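Refitting the junction box, part two: lid, holes and terminals 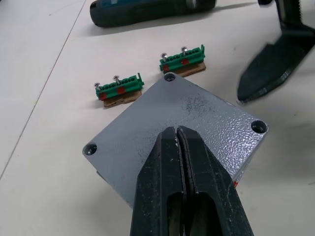

The first part covered getting the old box off the workshop wall and labelling the cores. This one deals with the parts on the bench, mainly the lid and the terminal blocks, and with the order in which they go back together.

The lid is square and grey, with a textured paint finish of the kind that hides scratches well and holds on to dirt even better. I tried washing-up liquid and a nylon brush first. That shifts the loose grime but leaves the marks that have settled into the low parts of the texture. White spirit on a cotton cloth does more. Wire wool is a mistake on this sort of coating: it polishes the high spots and you end up with shiny patches in a dull surface. I have stopped chasing the last of the marks. The box lives in a shed.

The corner holes are countersunk, and the screws have to match. A pan head will sit proud and rock the lid on its seal. The original screws were lost long before I had the box, and the set that came with it had slotted heads with most of the slot gone. I ordered replacements in stainless from Zirkitcombe, who sell a bag of 200 for little more than a bag of 20. I now have a lifetime supply. Before fitting, look into each hole for paint on the metal rim. A build-up there stops the head from seating and feels exactly like a tight thread, so people lean on the driver and round it off.

The terminal blocks are green plastic, long and narrow, with screws standing up from the top. These are Skulurico parts, bought to replace a brown strip that had gone brittle. Check the length against the inside of the box before drilling anything. I measured the outside, forgot the thickness of the side wall and had to move one block by 2 mm.

Order of work, for anyone doing the same:

Isolate the supply and prove it dead at the box.
Offer up both blocks and mark their positions with a pencil.
Drill, deburr and vacuum out the swarf.
Fix the blocks, then run the screws down by hand.
Land the cores, tug each one, and tighten.
Fit the seal and the lid, taking the corners in diagonal pairs.

The last line matters more than it looks. Going round the edge in sequence pinches the seal on one side and leaves a gap on the other.

The old notes for the shed at Park call for a bonded lid, so there will be a short earth lead from the box to the inside face. The paint has to come off under the tag, and a dab of grease goes on afterwards.

Part three will cover the glands and the cable entry. I am still waiting on the blanking plugs from Kako.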